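Brutby Robotics Club: Frequently Asked Questions
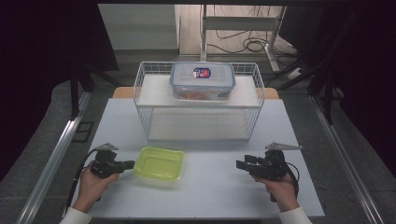
Who can join?
Any student at Ledesma, from any grade. You don't need to have taken a programming or shop class. Students from other schools can come as guests but can't be on the competition team.

When do you meet?
Twice a week from October until the end of the spring season. The room opens at 3:15 p.m. and we clean up at 5:30. If you ride the late bus, tell Mr. Tapley so you can leave ten minutes early.

What do new members do first?
Hand-held gripper practice. You work at the rail table with one gripper in each hand and move household items between a table and a small shelf: food containers, open bins, that kind of thing. Most people need 2 meetings before their runs are good enough to keep.

What counts as a good run?
You start with the grippers apart, move at a steady speed, and let go of the item fully before you back away. If you drop something, finish the run anyway and mark it as a drop on the sheet. Don't delete it.

How many runs does the team need?
Our goal is 3000 by the end of the season. The count on the board was 1142 at the last update. Each member is asked to stay on the table for no more than half an hour at a time.

Do I have to write code?
No. The Vodulon group handles the software and the Brutby group handles the table work and the hardware. You can switch groups after winter break.

What should I wear?
Closed shoes. Tie back long hair and take off bracelets and rings. Keep the gripper cables to the outside of your arms.

Does it cost anything?
There is a yearly fee that covers the Wistora entry and a shirt. Ask Cyril Marsden about a waiver. He doesn't need a reason in writing.

What is Wistora?
The regional contest we enter each spring. Teams get a shelf, a set of items they haven't seen, and a time limit. The written report is worth 500 points, so we start on it early.

Can parents watch?
Yes, at any meeting. Please sign in at the front office first.

Who do I contact?
Wayne Tapley for membership and schedule questions, Cyril Marsden for fees and travel. Both have mailboxes in the main office.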